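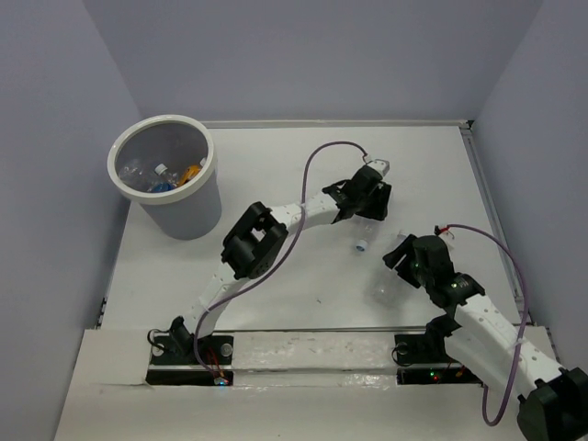 Weekend Visitors on the Stindier Coast Trail
Student Project Report, October 2024
9 shares | 2 comments

The purpose of this project was to learn how weekend visitors reach the trail between Detel and Oda, and where they stay. Paper surveys were handed out at both trailheads in July, and 100 were returned.

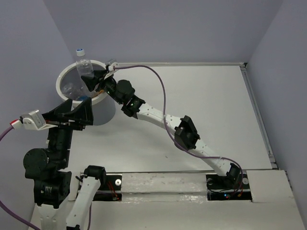 Most respondents came by car and walked only the Detel end. Few knew that the Gidunell bus stops at Oda, although the schedule is posted at the parking lot. Those who stayed overnight preferred campgrounds to inns, mainly on price.
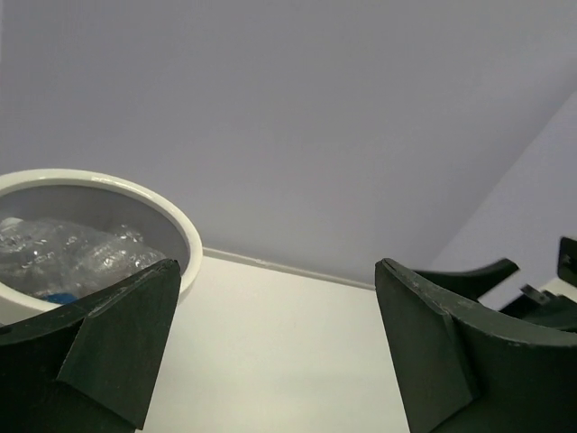 One respondent wrote that the walk itself was easy to plan, but that the return bus left five minutes before the ferry came in. Similar remarks appeared on other forms. 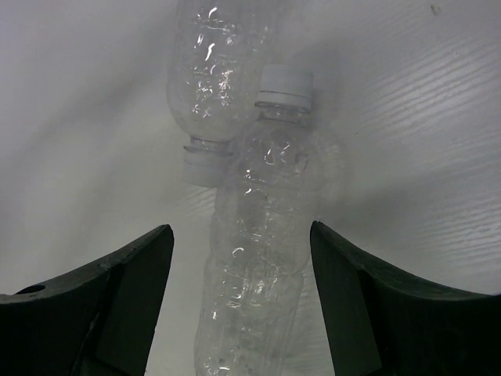

Recommendations
The bus and ferry schedules should be printed on one sheet. A second survey should be held outside the summer season.

Related
Campground Fees in Detel
Day Trips From Oda by Ferry

Contact | Back to top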